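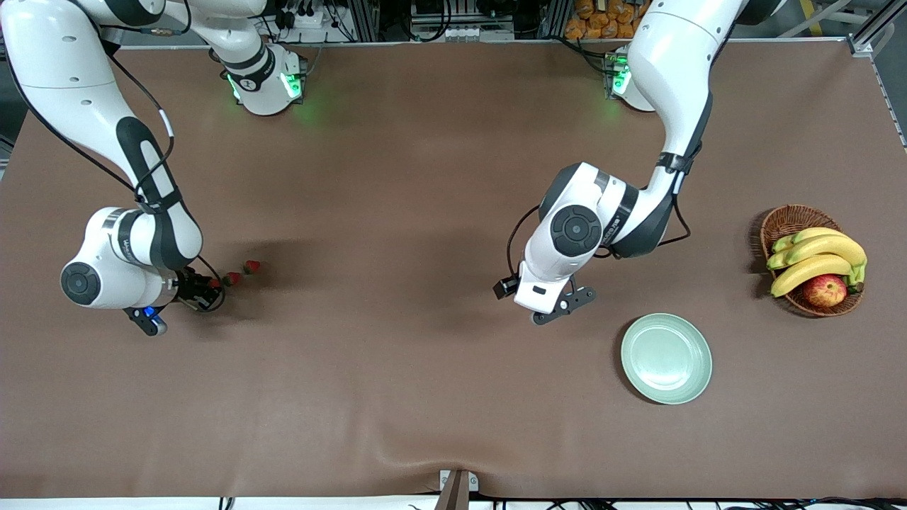 Acta de la reunión de compras y presupuesto de equipos
4 de octubre de 2020

Estuvimos: Branwen Penry, Emrys Gape, Radomír Hrubý, Bezawit Tesfamariam y yo, Branwen Bowen, que tomo notas (y pido perdón de antemano, porque a ratos hablábamos todos a la vez). Para no liarnos con las dos Branwen, Penry será Penry y yo seré yo.

1. Acta anterior
Aprobada. Emrys pidió corregir el nombre del proveedor: es Trimex, con x. Corregido queda.

2. Segunda mesa con dos brazos
El punto gordo del día, claro. Radomír quiere otra mesa igual a la que ya tenemos, con sus dos brazos y sus pinzas, para poder preparar una tarea de fruta en una mientras la otra está en marcha. A mí la idea me encanta, pero le pregunté si no nos bastaba con comprar solo pinzas de repuesto y me miró como si le hubiera propuesto vender el edificio.
Trimex nos ofrece entregar en marzo si firmamos pronto. Humphreys no ha contestado todavía. Penry no quiere decidir con un solo presupuesto encima de la mesa y en eso le dimos la razón todos, incluso Radomír (bueno, con un suspiro).
Acuerdo: Emrys vuelve a escribir a Humphreys y dejamos la compra para la próxima reunión. Mientras tanto reservamos 3,000 euros para la señal.

3. Cables y recambios
Bezawit trajo la lista de Urier: 2,157 euros en total, con cables, bridas y fundas para los brazos. Insistió mucho en las fundas, ¡y con razón! Yo propuse pedir también guías para recoger el cableado que va por fuera de los brazos. Son 163 euros más y se aprobó sin discusión, cosa rara en nosotros.
Acuerdo: Bezawit hace el pedido completo.

4. Material para las tareas
Aquí nos enrollamos un buen rato. Ahora trabajamos con plátanos, fresas, una manzana, la cesta de mimbre y el plato verde, y Radomír querría más platos, de otros tamaños y colores. Penry preguntó si la fruta va a la misma partida que los recambios. Pues no lo sabíamos ninguno. Queda como consumible hasta que nos digan lo contrario desde Sestamberg, y lo pregunto yo.
Acuerdo: Radomír prepara una lista de vajilla con precios.

5. Ruegos y preguntas
Emrys pide 3 copias de la llave del armario de herramientas. Penry pide que guardemos los tiques, por favor, también los pequeños. Tomo nota y me doy por aludida.

Pendiente para la próxima: respuesta de Humphreys, lista de Radomír y lo de Sestamberg.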